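About Kadlec

Posted Jan 8, 2022 by Piroska Szilágyi

Kadlec designs and builds data loggers and signal conditioning boards for people who need to record small electrical signals over long periods. Our office and workshop are in Drenemthorpe, in a brick building that used to be a printing shop. We have 13 employees. Most of us work on hardware or firmware, and everyone takes a turn answering support email.

The company was started by Detlef Albers, who was repairing lab instruments at the time. Many of the loggers that came across his bench had the same faults: inputs damaged by static, batteries soldered in place, and software that would only run on one old computer. He built a four-channel logger for a customer who measured soil moisture and didn't want to buy another replacement. She ordered six more, and a neighboring farm asked for the same thing. The first units were assembled on a folding table and shipped in coffee boxes.

Our main product today is the Katex line. A Katex logger accepts voltage, current loop and bridge inputs, stores readings on a removable card, and can be read over USB or a serial cable. The files are plain text. You can open them in a spreadsheet or read them with a short script, and you don't need our software to do it. We do supply a free configuration program, and the command set is printed in full in the manual for anyone who would sooner write their own.
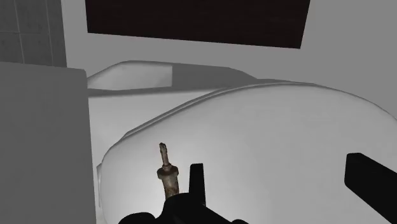
We also make amplifier boards for load cells and strain gauges, isolation modules, and a small relay board that switches up to eight channels. These are sold bare, without a case, since most of the people who buy them are putting them inside something else. Mounting hole drawings are available on each product page.

Boards are populated by a contract assembler in Darport and come back to us for programming, calibration and testing. Every logger runs for 48 hours before it ships. Each input is checked against a reference at three points, and the results go in the box on a printed sheet with the serial number. If you lose the sheet, send us the number and we will email you a copy. We keep these records for all units, including the early ones.

We moved the workshop in December to the ground floor of the same building. The new room gives us 600 square feet more for testing, and deliveries no longer have to go up the stairs. The mailing address has not changed, but please use the side entrance for pickups.

We shipped 3,000 Katex loggers last year. Our customers include growers, university labs, bridge inspectors and quite a few people working on their own projects at home. There is no minimum order. Schools get a discount on all boards — write to us from a school address and we'll send a code.

Repairs are done here. If a unit is out of warranty we charge for parts and one hour of bench time, and we'll tell you the cost before we start. We still stock the input chips and connectors for the first Katex model, which went out of production some time ago. Schematics for discontinued products are on the downloads page.

Technical questions should go to the support address, with the serial number and firmware version if you have them. Piroska handles orders, quotes and distributor inquiries. Visitors are welcome, but please write first so someone can be at the door.

3 comments

mwright_bench
Do the bridge inputs on the newer Katex work with 350 ohm gauges in a quarter bridge, or do I need a completion resistor?

Piroska Szilágyi
You need a completion resistor for a quarter bridge. There are pads for it next to the input terminals, see the wiring section of the manual.

Old Tom
Serial number 586 here, still logging the water level in my well. I've changed the battery twice and the card once.

We use cookies to remember your cart and language settings. By continuing to use this site you agree to our cookie policy. Accept | Settings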